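Edbridge Home Automation Resource Center
Search guides and lessons... Go
Filed under: Household Robotics > How-To > Table Tasks
14 comments | 578 shares

How to Judge Whether a Machine Is Ready for a Table-Setting Chore

Prepared by Celeste Gouveia and Roman Nowicki. Revised July 2025.

This guide is intended for households, care homes and small dining businesses that are considering a robotic arm for light table work. It explains how to conduct a simple trial with chopsticks and a utensil holder. The trial requires no programming, although the supplier should be present to operate the equipment.

Readers often ask whether machines can do household chores yet. The answer depends on how narrowly the chore is defined. A fixed arm that moves identical objects between known positions can work for long periods without attention. The same arm may do poorly at a family table, where the holder has been moved and the sticks lean in different directions. The steps below are designed to show that difference before any money is spent.

Step 1. Write down the chore in full. "Set out the chopsticks" is too general. State where the sticks begin, where they must end, and whether they must lie parallel.

Step 2. Use the table on which the work will be done. Leave the usual cloth in place, and do not clear the surrounding furniture. Suppliers may ask for a bare surface. A trial held on a bare surface should be recorded separately.

Step 3. Have a person perform the chore first by hand, and then with a hand-held gripper if one is available. The second exercise shows how much of the difficulty lies in the fingers of the tool and how much lies in deciding where to put them.
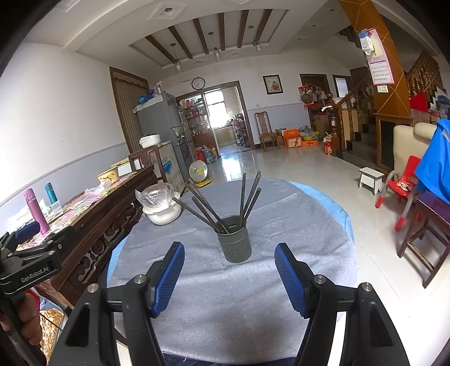
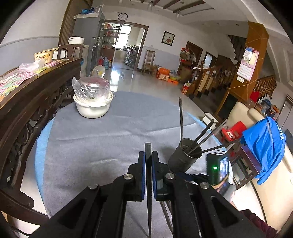

Step 4. Examine the grasp before examining the speed. A slender object gives a machine very little surface to hold, and a small error in angle may cause it to turn or slip. In the second picture, the two blue pads are closed on a single dark chopstick near its blunt end, with other sticks still standing in the cup beside the gripper. Ask the supplier to show this same grasp without a person guiding the tool. The machine should take one stick and leave its neighbors standing. If it lifts two, or if it pulls the holder over, record the attempt as a failure even when the sticks reach the table.

Step 5. Change one condition at a time. Move the holder a hand's width, turn it, or draw the curtains. Return each item to its starting place before making the next change. Machines that rely on cameras may be affected by shiny metal and by strong window light, so repeat the attempt at a different time of day.

Step 6. Record the help given. Note every occasion on which a person straightened a stick, restarted the arm or moved an object closer. Refugio Cervantes, who supervised our Camacho kitchen trial in April, found that these small corrections were easily forgotten by the end of a session. Our Tarnilis record sheet has a column for them.

Interpreting the results

A machine that completes the chore only after repeated help is not ready for unattended use. It may still be suitable for supervised work in which the holder is kept in a marked position. Please do not extend a good result to other chores. Success with chopsticks offers little evidence about bowls, plastic bags or folded cloth.

Record sheets may be requested from Guadalupe Cuevas at the Edbridge office. Please quote form 2298.

Tags: grippers, chopsticks, home trials, kitchen robots
Views: 3184 | Share this guide | 14 comments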